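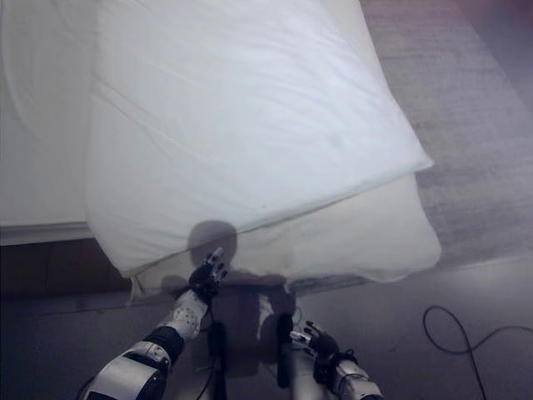

Figure 1. White pillow at the edge of a made-up bed with white sheet, dark brown base.

Kestville Guest House Linen Renewal
Progress report to the Bouzid Fund
Prepared by Mylene Marquez, project lead
June 28, 2025

1. Scope of this report

This report covers work on the bedding portion of the grant from the start of May to the reporting date. The laundry room portion (drain, shelving, second dryer vent) is reported separately by Taha Tawfik and is mentioned only where it affects bedding.

2. Status of deliverables

2.1 Pillows. All pillows on the approved list have been delivered and placed in rooms. The supplier, Plavov, shipped in two lots. The second lot arrived 11 days after the agreed date. No penalty clause applied, and none was requested.

2.2 Pillowcases. The plain white case was selected over the ribbed case trialed in the spring. The ribbed case held lint along the seams after tumble drying and took longer to fold. The plain case creases more visibly when the pillow is moved, and the creasing has been accepted as a cosmetic matter.

2.3 Sheets. White flat sheets are in use on the ground floor. The upper floor is still on the old stock, a mix of cream and white, pending delivery of the larger size. Both floors will be on the same sheet before the next report.

2.4 Mattress protectors. Not started. The quotation from Mukik exceeded the line budget, and a revised quotation for a thinner protector is due.

3. Bed-making procedure

The written procedure was revised in May. The changes are as follows.

The sheet is now tucked on the long sides before the foot. Under the old order the foot was tucked first, and the side overhang came out uneven on beds pushed against a wall.

The fold at the side of the mattress is to lie flat against the mattress and clear of the base. On the low bases the old sheets were long enough to reach the floor on one side if the tuck was loose. Floor contact counts as a failed inspection and the sheet is changed.

The pillow is dressed on the bed and not held under the chin. The case is opened fully, the two inner corners of the pillow are seated first, and the closed end is pulled square. The flap is turned in last. A flap left out shows below the pillow and tends to catch when the bed is straightened.

A pillow found overhanging the side of the bed is returned to the head end and its case checked along the lower seam. If it has touched the floor, the case goes to laundry.

Staff training on the revised procedure took place in two sessions. One night-shift employee has yet to attend and will be trained on the job.

4. Inspection findings

The most common defect is the untucked flap. It occurs mainly in rooms turned over late in the day. The next most common is a sheet set off center, with too little fabric on the wall side. Torn seams were found on the old cases only.

Gray marks on the lower edge of some cases were first logged as stains. After rewashing, several proved to be dye transfer from a dark blanket that had been washed in the same load. The blankets have been moved to a separate cycle. The affected cases have been kept as spares.

5. Expenditure

Pillows and cases: 3000, as budgeted.
Sheets, ground floor: 2358, against a budget line of 2400.
Training time and printing: within the staff allocation, no charge to the grant.
Mattress protectors: 1000 reserved, nothing spent.

The small balance on sheets will be carried to the upper floor order unless the Fund directs otherwise.

6. Issues for the Fund's attention

The larger sheet size is on back order. Plavov has offered a substitute in a heavier weave at the same price. It has not been accepted. The heavier weave would extend drying time, and the second dryer cannot run at full load until the vent work is complete.

We request approval to move part of the protector reserve to sheets if the revised Mukik quotation comes in low. A one-line reply by email is sufficient.

7. Next period

Receive and wash the upper floor sheets before first use. Retire the cream stock to the cleaning store. Obtain the protector quotation and place the order. Repeat the inspection round on both floors with the same checklist. Send the Fund a copy of the revised procedure once the page on folding has been corrected.

Questions on sections 2 to 4 should go to Mylene Marquez. Questions on the dryer vent should go to Taha Tawfik.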